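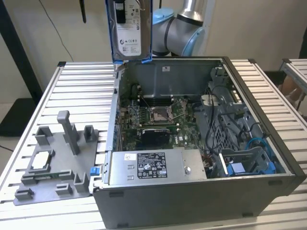

November, late evening
By the author of the Ornia line notebook
Reading time: 3 minutes

I came back from the archive in Rullano with cold hands and a full notebook. The reading room closes at 6 and they put off the lamps a little before, so the last pages I copied are difficult to read even for me.

The whole day went to one box, the papers of the Ornia branch line. I had expected timetables and found mostly complaints. When the new border was drawn after the war, it cut the line 15 kilometres before its end, and the station of Ornia stayed on one side while its goods yard stayed on the other. I knew this from the maps. I did not know that for a whole winter the station master was sending letters to both railway administrations, asking which of them should pay for the coal of his waiting room. Each one answered that he must ask the other. The letters are very polite. In the last one he writes that he has closed the waiting room and that the passengers now sit in the post office.

I copied this letter completely, which took almost an hour, because his handwriting becomes smaller when he is angry.
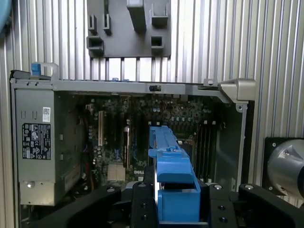

After lunch (soup again, the bread was better than yesterday) I tried to make order in the numbers. Before the war the branch carried 3000 wagons of timber in a year. For the years after, I have only one sheet, and somebody has corrected it in pencil. The first number is crossed out and above it stands 20. I looked at it for a long time. It could be 20 wagons or 20 trains, and these are very different things for my chapter. The column has no title. I wrote both possibilities in the notebook with a question mark, and I must not forget the question mark when I type it.

There is also the matter of the gauge. Rampersad's book, which I have used since my studies, says that the line was changed to the other gauge during the occupation and changed back one summer later. The box has a bill for sleepers which fits with the first change, but for the second I found nothing at all. Maybe it was only done as far as the sawmill. I would like this to be true, it would explain why the timber stopped so suddenly, but I know I should be careful with what I like.

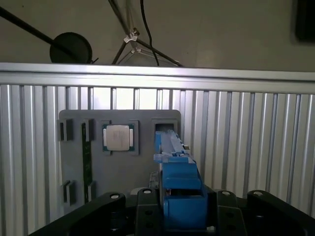 For tomorrow

Ask at the desk for the second box, and ask if the customs papers are kept with it or separately. Bring the better glasses. Compare the pencil on the sheet with the pencil in the yard book, I have the feeling it is the same hand.

I should also write to the people at Flatulora, where the local museum has a drawing of the turntable. Their last answer was friendly but it had no drawing in it. I will ask again with a shorter letter, maybe mine was too long and they did not reach the end.

It is raining now and the trams have stopped. I will type two pages and then sleep.

Last updated: November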